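Jan 12, 2018

Kitchen sim, teleop demos for the microwave task

Long afternoon on the controller. Teresa Mazurek wanted a fresh batch of human demos before she retrains, because the October set was recorded with the old gripper limits and the policy has picked up some bad manners from it. So I cleared the queue on Jamine, loaded the range-and-microwave kitchen and started driving.

First thing to write down - the deadband on the left stick is still too wide. You push, nothing, you push a bit more and the arm lurches. I dropped the translation gain in the config and it feels way better, especially up by the microwave where there's so little room to play with. If you prefer it the old way just swap the file back, I left both in the Clatholm folder. Rotation gain I didn't touch.
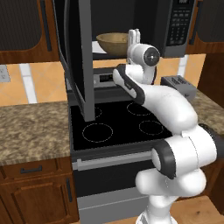 The other big thing is reach. With the base where the layout generator puts it, getting the hand up to microwave height means the elbow wants to swing out over the right counter, and if you let it drift too far you end up near a joint limit with no way to finish except backing out. I've started lifting straight up first, then going forward, and only then fixing the wrist. It's slower but the trajectories look a lot more alike from one demo to the next, and Teresa keeps telling me that consistent beats fast for this data. Fine, I believe her!

I also got into the habit of glancing at the wrist view before every small move. It's rolled 90 degrees compared to the room view, and your brain fights it for the first few demos (mine did, anyway). After a while you stop translating in your head and just steer. I'd still like a rotated copy for the operator window, with the recorded stream left alone so we don't break Zalewska's loader again. 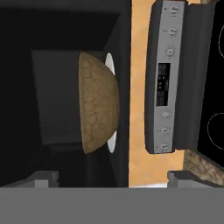 Wrist view, fingers open, bread on its plate in the oven.

Contact is where I lose the most demos. The arm doesn't know it's leaning on something, I don't feel anything through the stick, and the controller keeps integrating the error until it pops loose and flies. Two things help. Let go of the stick completely for a second after you touch, and clip the commanded pose so it can't run ahead of the measured one. I have the clip on a branch, set to 100 mm, which I suspect is still generous. Want to try it tighter before anybody merges. 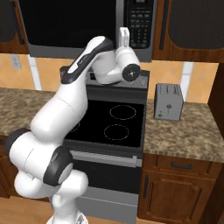
Gripper up against the lower right of the microwave front.

Storage: some 600 episodes on the Vamport drive now, counting the old ones. I haven't deleted any of the October files, but please don't mix them in without checking the gripper limits in the header.

Still to do
- tighter clip, then redo the contact demos
- rotated operator window
- ask Teresa whether she wants the aborted runs kept as negatives or just thrown out
- new batteries for the controller, it dropped out on me mid-reach

Recent entries
Controller mapping, second try
Zalewska loader: why the timestamps drift
Moving demo storage to Vamport
Drawer task, notes on handle grasps
Jamine reinstall checklist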